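Atham Library to Lend Tools and Kitchen Gear Starting in November

The Atham public library will begin lending household tools, kitchen equipment and board games in November, the library said in a notice posted at its front desk and on its website.

The new collection will open with 30 items. Anyone with a library card in good standing can borrow from it. There is no separate sign-up, but borrowers under 18 will need a parent or guardian to check out power tools for them.

Items on the opening list include a cordless drill, a stud finder, a pressure canner, a tile cutter, a carpet cleaner, a sewing machine, two folding tables and a telescope. The full list is at the reference desk and will be added to the online catalog before the first loans go out.

Most items can be kept for 8 days. The carpet cleaner and the telescope are limited to 2 days at a time, as the library expects both to have a waiting list. Renewals are allowed if no one else has placed a hold.
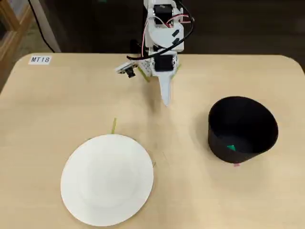 Money for the collection came from a $3000 grant from the Vendero Fund, which pays for small projects at libraries and community centers in the county. The grant covers the purchase of the items, storage bins and the first year of repairs. The library will pay for replacement parts after that out of its regular budget.

Borrowers will not be charged for normal wear. Lost items will be billed at the purchase price, and late items will be charged a dollar a day. Anything that comes back dirty will go back out only after it has been cleaned, and the library may charge a fee if that happens more than once.

The collection will be kept in the former magazine room on the ground floor, next to the Brurnel Street entrance. Old magazines stored there have been moved upstairs. The door is wide enough for a hand truck, and one short-term parking space outside will be marked for people picking up heavy items.

Items must be returned to the desk during open hours and cannot be left in the book drop. They also cannot be returned to the Jõgi branch, which does not have space to hold them. Library staff will check each item with the borrower at pickup and again on return, so people should allow a few extra minutes.

The library is also taking requests for what to buy next. Forms are available at both branches. Early suggestions include a pressure washer, a dehydrator and camping stoves, though the library said it will not lend anything that runs on gasoline or propane.

Donated tools will be accepted if they are in working order and come with their manuals. Donations can be dropped off at the main desk until 4 p.m. on any day the library is open. Ladders, chain saws and used car seats will not be taken.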